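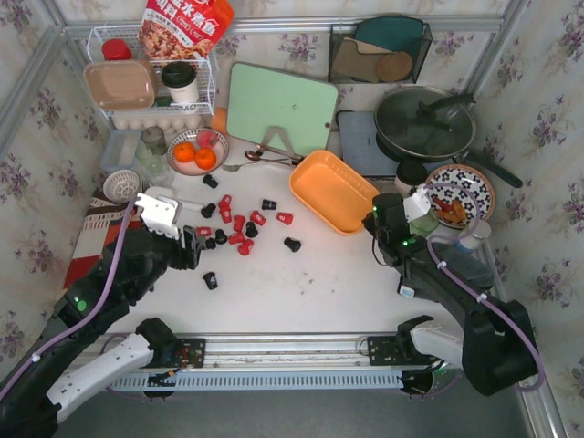 April, 7.40 in the evening

Sorted cups for most of the afternoon. Red in one stack, black in the other, then both stacks on to the tray. The method is now settled enough to write down, so I will do that before I lose the reasoning.

Nested cups bind if they go in at a tilt. The rim of the upper one catches the wall of the lower one and the pair locks a little short of fully seated. Two of those in a stack and the whole column leans. The fix is to set the first cup upright, check that it sits flat, and lower each of the others straight down. A small twist at the end helps. Pressing does not; it only makes them harder to part later.

Cups lying on their sides are the slow ones. They roll in an arc towards the narrow end, so the place you reach for is not the place they will be. Approach from the wide end and they stay put. Scattered cups are quicker than bunched ones for the same reason, as there is nothing for them to knock against. I had assumed the opposite and had been pushing them all together before starting. Stopped doing that after the second round.

Order of work, as it stands:
Clear the landing spot first.
Upright cups next, either colour.
Then those on their sides, outermost first.
Move the finished stacks last, one at a time.

Best round took 89 seconds with no cup dropped. Worst I did not time to the end. Joyce Nyanda looked over my notes at four and asked why colour was not the first sort. I tried it her way and it was slower, chiefly from reaching across the reds to get at a black one and disturbing both. If the two colours started at opposite ends she would be right. Left it open.

The wire rack is still badly loaded. Heavy things belong on the lower tier and light things above. The snack bag on top is a nuisance, being tall and limp, and it needs either a clip or something solid beside it. Azucena suggested decanting it. I don't see the benefit of another container to wash. The beige box could take some of the small jars if it were emptied, but then the jars have to be lifted out to be read, and I would sooner have labels facing forward.

Ordered a second rack from Skasport, 20 cm deep, white to match. Delivery to Skovirville is extra and they would not combine it with the tray liners, so the liners are coming from Varela instead. Asger says the liners will curl at the corners within a month. He said the same of the last lot and was correct.

Wallpaper: the cream with the purple sprigs is holding up well. I had expected trouble along the edges, but the metal strips cover them and I have found no lifting. There was one bubble low on the left, about the size of a thumbnail, which I pressed down with a dry cloth. Will check it again in the morning. Paste is in the tall cupboard if it needs doing properly. Grallon no longer stock the pattern, so the remaining half roll is to be kept flat and not used for drawer lining, whatever Chia-jung says.

White tabletop shows everything. Wiped it down twice with warm water and a drop of washing-up liquid, then once with plain water. The plain rinse matters more than I thought. Without it there is a faint film, and the cups drag on it when you slide them. Dried it with the blue towel, which sheds. Use the other one.

The orange tray wants thinking about. Its rim is good for carrying, but a stack set down near the edge catches the rim and tips inwards. Put the stacks in the middle, or do without the tray and use a board. Tried the bread board for one round. It was faster to load and worse to carry, and I went back to the tray.

Morenike rang at six about the shelf brackets. She has 16 left over from her hallway and wants them gone. Told her I would take four.

Still to do: clip for the bag, bubble on the left wall, labels, reply to Skasport about the invoice (they have charged for two racks). Supper was soup and the end of the loaf. Bed by ten if the boiler behaves.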